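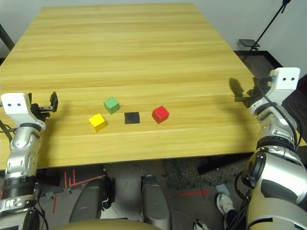 浅色木桌上的彩色方块

最近在读一本讲边界谈判的旧书,作者叫贝努瓦·博德里(Benoît Baudry),411页,读了大半个夏天,八月底才读完。书写的是赫劳河谷(Herau)的归属之争,两国为这条河谷谈了47年,中间停过两次。我原来对这个题目没什么兴趣,是朋友搬家时留给我的。

博德里的写法很干。他不怎么评价谁对谁错,多数篇幅放在条约附件、地图和会议记录上。第三章专门讲河道:最早的条约规定以“主河道中线”为界,可是河会改道,一场洪水过后,北岸有几个村子按字面意思就换了国家。村民照常种地、交税,税交给谁要看当年哪边的税务员先到。这一章我读了两遍。

第五章讲语言。河谷里的人说的话,两边首都都听得半懂不懂,一边说是自己的方言,另一边也这么说。学校的课本换过好几版,地名跟着改。斯卡斯特内斯(Skastness)这个镇子在不同年代的地图上有三种拼法,书后的索引只好都列出来。 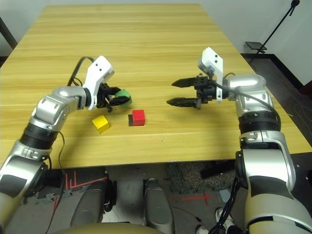 谈判为什么拖那么久

按博德里的说法,问题主要出在驻军。双方都同意撤,但都要求对方先撤。第49条草案写的是“同时撤出”,接下来几年就在争“同时”是指同一天还是同一个月。我读到这里有点不耐烦,后来想想,吃过一次亏的人确实会在这种词上较真。

另一件事是人口登记。谁算本地居民,直接关系到以后公投谁能投票。战时离开的人要不要算,战后迁来的人要不要算,书里引了不少信件。其中一封是教师特奥多尔·马泰(Teodor Matei)写的,他在河谷教了大半辈子书,最后因为出生证明上的地名已经不存在,没能登记上。信写得很平静,只问该去哪个窗口补材料。

我不太同意的地方

结尾部分博德里认为,早点引入第三方监督,事情会快很多。我觉得证据不够。他自己在前面写过,监督团来过一次,待了一个冬天,连检查站的位置都没谈拢。换个时间来,结果会不会不同,书里没有讲清楚。

另外地图印得太小,河谷那几张要用放大镜看,注释全放在书末,翻起来麻烦。想读的话建议先看第三章和第五章,再从头看。下一本打算读德米特里夫(Dmytriv)铁路的那本,已经借到了,月底要还。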